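Budgeting for a second arm: what the quote leaves out

September 6, 2019

The quote for the second arm came back this week and I have spent two evenings turning it into a budget. The arm itself is the easy line. It has one price, it comes from one supplier, and the price is printed at the bottom of the page. Everything else has to be worked out from what the first one cost after it was delivered.

For those who missed the earlier posts: I run a small bench cell for sorting and placing light parts, mostly short runs for other people. The first arm is a Noneo, bought second-hand. The second will be either another Noneo, new this time, or the smaller Brindeo, which has less reach and a better controller. Both take the same wrist flange, so tooling can be shared.

The total I have set is 3000 pounds, not counting my own time. That rules out a new controller cabinet, a guarded enclosure and anything with a conveyor attached. It leaves an arm, a gripper, a wrist camera, a light, a table and the cables to join them up.

Grippers first, as I got this wrong last time. I bought a two-finger unit on the strength of its grip force and paid no attention to the shape of the fingers. The parts I handle are small and low. Force is almost irrelevant to them. Finger width, tip angle and how much of the camera's view the fingers take up all matter a good deal more. 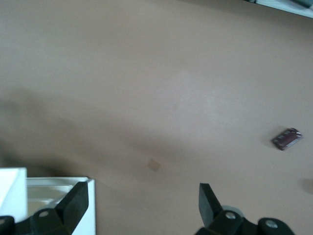
Tooling gets its own line in the new budget, separate from the arm, and so does mounting hardware. On the first build I lumped both together under "sundries" and overspent it inside a month. The fingers on the current gripper are thick black pieces with angled tips, and together with their screwed brackets they fill most of the bottom of the camera's view, so a camera bracket with more stand-off is now a priced item. So is a spare pair of fingers. The supplier, Trorkex, sells them in pairs only, and delivery was 12 working days the last time I ordered. I would sooner have the spares in a drawer than stop work for that long again.

Lighting is the second line people skip. I did. One lamp to the side of the bench is fine for working by eye, but it gives soft, wide shadows that move when the arm moves, and the vision software has to be set loosely enough to ignore them. Loose settings then let through dark parts on the wrong side of the threshold. With the shadow already over by the tray, lowering the threshold to suit the right-hand side of the table makes the left-hand side worse. I have put in two diffused bar lights and a bracket for each. They are cheap compared with the time I have spent on thresholds.

The table surface comes under the same heading. A plain matt top is the right choice and I will buy the same again. Gloss would save nothing. What I would add is a set of fixed marks for calibration, cut or printed properly, so that the arm can be checked against them at the start of each day. Printed film is a small cost and can be replaced when it wears.

Now the running costs. The first arm gets a check every 1000 cycles: screws, cable strain, finger alignment, zero position. It takes 20 minutes if nothing is wrong. Two arms means twice that, and as I do the checks myself it comes out of productive hours. I have entered it as a cost even though no money changes hands. Leaving it out makes the second arm look better than it is.

Trays are the last item of any size. I use shallow ones from Toprak with a raised rim. The rim keeps parts in but means the fingers must come down steeply near the edges, and the usable area is smaller than the catalogue size. If I go for the Brindeo, with its shorter reach, the trays have to sit closer to the base and I lose more of them. A lower-rimmed tray is available at a higher price per unit. I have costed both and the difference is not enough to decide between the arms.

The order of purchase will be lights, camera bracket, spare fingers, then the arm. The first three improve the existing cell whether or not I go ahead with the rest. The Noneo quote is valid until the end of October, and I am still waiting for Brindeo to confirm whether the controller licence is included or charged yearly. If it is yearly, that settles it and I will order the Noneo.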